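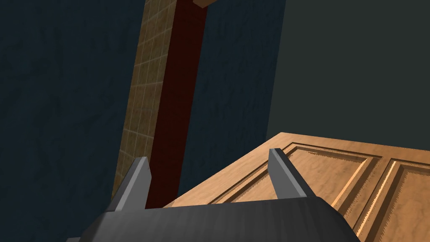
A simulated gripper, fingers open, beside a paneled wooden door.

The quote that Lakshmi Chacko keeps pinned over her desk runs to 31 lines. The robot arm is the first of them and takes up less than half the total. Everything under it - mounting plate, cabling, spare fingers, safety fencing, freight, two days of training - is what she now reads first.

Chacko plans equipment purchases for Prerkent, a maker of interior doors with its main plant in Stasberg. The company wants a mobile arm that can open, hold and close finished doors on the test stands, a job people do by hand today. It has been on the wish list for 4 years. Last winter it got a budget line, and with it a rule: no purchase order until the task has been tried in simulation.

"I was against it," Chacko says. "I saw a software license and an engineer's time, and no machine at the end."

She changed her mind over the gripper. The team had priced a model with short fingers, and the simulated version kept running its housing into the raised panels on the door before the fingers were where they needed to be. A longer set added $477 to the quote. Ordered later, as a separate part with its own shipping and a second visit from the installer, it would have cost several times that.

The simulation has limits, and she budgets for those too. Wood grain and molding look right on the screen, but the weight of a door and the drag of a new hinge have to be measured on the floor and typed in. Prerkent set aside five weeks for the measuring. It took longer, mainly over hinges, and the overrun came out of the training money.

Two suppliers are still in the running. Alarcón offers the lower price and a one-year warranty. Dundmont costs more up front but includes service calls and will take the arm back at a fixed value after five years. Chacko has asked both for the same thing: a yearly figure covering parts, service and software, written as a single number. Only one has sent it so far.

Her advice to smaller shops is to hold back part of the budget until the machine has run a full month. She also suggests asking who will look after it on the second shift, and putting that person's hours in the plan.

Prerkent expects to choose in December. The test stands will have to be moved four feet to make room, and that work has its own quote, which came in last week and is already being argued over.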